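首页 > 版块 > 器皿与收纳 > 讨论区　登录　注册　搜索

白色挂杯架配不规则边碗：绒面垫片垫在哪里合适

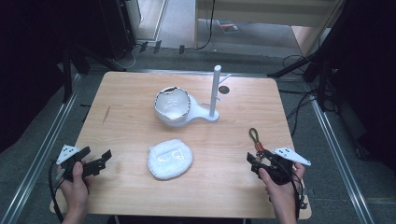 浅色木桌上的白碗、挂杯架和白色绒面圆垫

楼主 榫头朝北
2019年3月6日

桌子是浅色木面，挂杯架和碗都是白色。碗口不平整，有一圈细的深色边，略带金色。架子是 Sundum 的，单杆，靠近杆顶有一根斜出的短挂钉。圆垫是另买的，绒面。

想确认三点：
一、垫片放碗底还是放架子底座下面。
二、300 克的杯子挂在单侧短钉上，架子会不会偏。
三、这种碗口要不要打磨。

回复 12　收藏 4

2楼 灰釉
先答第三点。碗口若是烧成时就做成波浪形的，釉层连续，不需要处理。若是磕出来的，断面会露胎，手感发涩，颜色也没有釉光。单看照片分不出来，边缘那圈深色两种情况都可能有。用指甲沿口走一圈，卡指甲的位置再用放大镜看。

3楼 kettle_86
偏不偏看底座。挂钉向右伸，重心就向右移，底座在右侧的支撑边只要超出合重心的投影就不会翻。300 克不大，底座自重才是关键。楼主称一下空架子，再量杆心到底座右缘的距离，报两个数就能算。

4楼 榫头朝北
空架 4,000 克不可能，秤上显示的是 860，刚才看错了量程。右缘到杆心 86 毫米。

5楼 kettle_86
那够了。杯子重心离杆心按 120 毫米算，超出右缘 34 毫米，力矩 300×34=10200；架子自重按作用在杆心，860×86=73960，单位克·毫米。余量七倍多。前提是桌面水平，杯子不晃。

6楼 窑边人
不同意只算静态。取杯的时候人是往外拉的，杯把卡在钉上会带着架子走。要考虑的是滑动，白色底座压在木面上摩擦系数不高。垫片应该放架子下面。

7楼 灰釉
绒面垫放架子下面更容易滑，短绒对木板的摩擦不比硅胶。要防滑换硅胶片，厚度 2 毫米以内，太厚了底座会晃。绒垫留给碗，作用是隔开碗足和桌面，减少划痕。

8楼 窑边人
绒垫吸水。碗洗完没沥干就放上去，垫子一直潮着，木面会发白。我家 Haberkorn 的边桌就这样坏了一块，18 天出的印子，重新上油才压下去。

9楼 Adel Shehata
（用翻译软件发的，见谅）照片里垫子表面好像有一层透明的、反光的东西，是包装膜没撕吗？如果是膜，现在讨论绒面的摩擦没有意义，先撕掉再测。

10楼 榫头朝北
是膜，没撕。撕之前想先定位置，放错了还能退。

11楼 杉木板
另外问一句，杆子右边桌面上那个深色小圆点是什么？看着像孔，也像贴的圆标记。如果是孔，底座别压在上面，水会顺着进去，端面吸水比板面快得多。

12楼 榫头朝北
桌子是从 Prurneck 收的二手，到手就有，没拆过。今晚用牙签探一下深度。

13楼 Emanuel Tudose
如果是孔，用同色木塞或硬蜡补都行。硬蜡先填后刮平，再补一层木蜡油。不要用白胶，干了会缩，边上留一圈缝。
碗垫的问题我站灰釉：碗下面用绒垫，架子下面用硅胶。窑边人说的潮气确实存在，垫子每天翻起来晾就行。

14楼 窑边人
每天翻一次，那不如不垫。碗足磨一遍，用 400 目以上的水砂纸，带水磨，磨完不会划桌面。我保留意见。

15楼 榫头朝北
牙签进去 3 毫米到底，是盲孔。先按硬蜡处理。碗口用指甲走过，没有卡的地方，不磨了。架子下面换硅胶片，绒垫暂时不撕膜，碗足先磨。

浏览 1,286　分享 3　点赞 9

相关主题
· Sarov 单杆架与双层架的底座尺寸对比
· 木蜡油桌面发白的几种处理办法
· 碗足打磨：砂纸目数怎么选
· 七月梅雨后杯架底座返潮一例
· 二手木桌上的旧孔，填还是留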